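Troltport cell — README

Bench cell, two arms, pan-and-lid task. Setup, weekly care, repair notes. Read before powering up. Edits to Gregor Guthrie or straight into the file, just say what you changed.

Last proper overhaul July. Data in the Porum folder is from this cell only, 1069 episodes, more when someone has time.
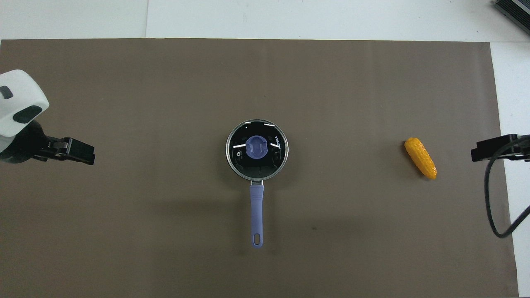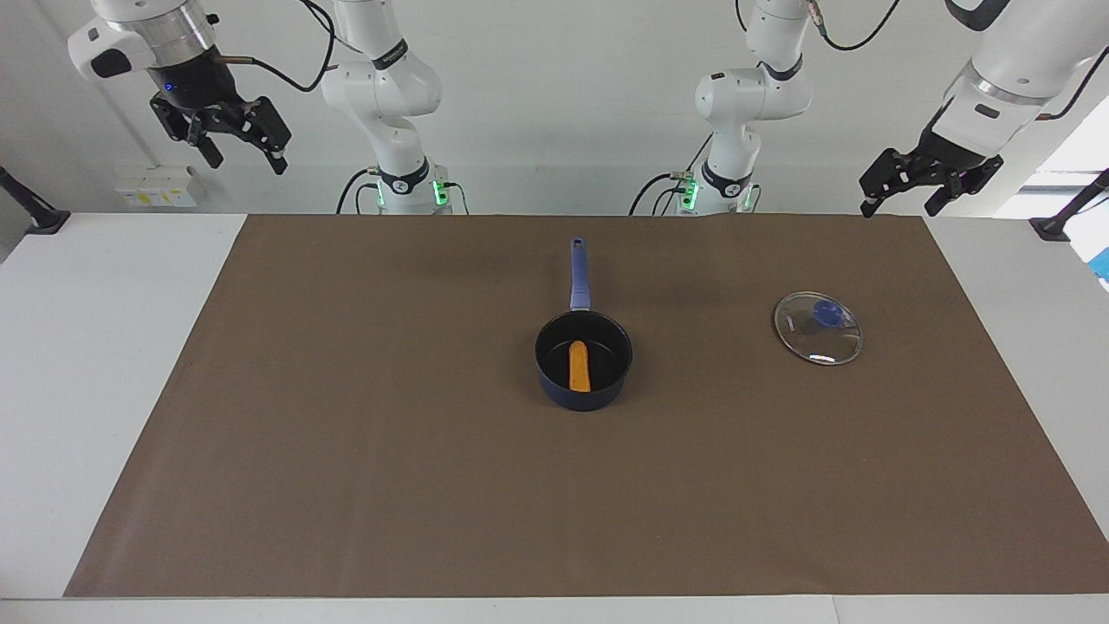
Pan task on the brown mat: pan alone with the corn beside it (first), lid off with the orange piece in the pan (second).

What this file covers

The cell as it stands now. Not the old single arm layout, that README is in the archive and most of it is wrong for this one. Training code is not here either, see Draneo repo.

Left and right

Left arm means the robot's left. From the fixed view it's on the RIGHT of the picture. From the overhead view left is left. Everyone gets this wrong once, I swapped two gripper cables over it and lost an afternoon. Labels in the logs are always robot side: arm_l, arm_r.

Power up

1. Mat clear, grippers empty.
2. Wall sockets on, then right base, then left base.
3. Wait for green on both bases. If one stays dark after 40 seconds switch it off at the wall and go round again.
4. Start the driver. Home right first, then left. Both at once is alowed but they pass close over the middle and I don't like it.
5. Open and close each gripper twice. Listen for clicking.
6. Run check_views, compare with the saved still from the last good session.

Shutting down is the same list backwards. Don't leave the arms up high overnight, park them low.

Mat

Goes down square to the table edges, white showing down both sides. Tape under the corners only. Any tape on top shows up in the overhead view and the detector likes it far too much.

Wipe with a dry cloth before every session. Specks are fine, crumbs of foam are not. Ripples — lift and relay, don't push them flat with the gripper (someone did).

Replace when the surface goes shiny. Spare roll is behind the door, cut it long and trim.

Props

- Small saucepan with its glass lid, blue-purple knob
- Toy corn
- Orange piece, the long one
- Spares in the tub marked Amoah

Pan handle direction gets varied between episodes, within the range in the task sheet. Write it down if you go outside it. Lid knob works loose, nip it up by hand before a session. Finger tight, it's glass.

Lid glare: known problem. Overhead lights give white streaks on the glass and depth is rubbish there. We don't fix it, we keep the lights the same every time so at least it's the same rubbish. Blind half down after lunch.

Grippers

Two black parallel grippers, same part both sides, same firmware. Keep it that way. If you update one update the other.

Weekly, normally Friday:
- bolts on the finger brackets, by hand with the short key, no power tools
- wipe the pads with a damp cloth, let them dry
- check the gap when fully closed, should be no light through
- check the gap when fully open against the card
- log it, even if nothing was wrong

Grip force limit is 400 in the driver config. Leave it. Higher and the lid rim skids out sideways, lower and it drops the pan. Units are the driver's own, don't ask me.

Pads worn smooth = slipping on the corn first, then the lid. Change both pads on a gripper together, then redo the zero. Steps:

1. Park arm, gripper open, driver stopped.
2. Base off.
3. Two bolts per finger, old pad off, clean the seat.
4. New pad on, bolts in loose, close by hand till the faces meet, then tighten.
5. Power, home, run zero_gripper on that side.
6. Ten picks with the corn before you record anything.

Cables

The weak spot in the whole cell. Gripper cables need slack at the wrist and they hang in a loop, that's how it should be. Too short and the wrist pulls it out at full turn. Too long and it drags over the mat and moves the props.

Test: jog the wrist end to end with the gripper low, watch the loop. If it touches the pan, take some up. Never tie it tight to the last joint.

Base cables: leave the loop, keep it off the mat.

Had an intermittent drop-out on arm_r for most of a week. Swapped the driver, swapped the port, reseated everything. Was the connector at the wrist end, one pin pushed back. Ekua Nutsugah found it with a torch. So look there first.

Faults

Gripper won't open, no error — stop driver, start driver. If still stuck, base off, open by hand.

Clicking on close — bracket bolt loose, or bit of foam in the slide.

Arm stops mid move, base still green — protective stop. Clear what it hit, reset from the panel, home again. Bin the episode.

Overhead view shifted — somebody knocked the mount. Do not nudge it back by eye, run calibration. Takes 7 minutes.

Both arms drop out together — socket, nearly always.

Calibration

After any pad change, any knock, and whenever the mat is relaid. Board flat in the centre of the mat, both arms parked, run calib_all. Save the file with the old ones, don't overwrite. Episodes point at the calibration they were recorded with and if you overwrite it they're all wrong and you won't notice for weeks.

Known issues in the data

- Early episodes have the old cable routing, loop shows on the mat in a few
- Window light varies, the fixed view goes white at that end
- Gripper zero on arm_l was off for one batch, flagged zero_bad in the index
- Some lid episodes end before the gripper has let go. Not removed yet

To do

Better strain relief at both wrists. Order pads, down to the last set. Print new gap card, old one has tea on it. Move the spare connector list into this file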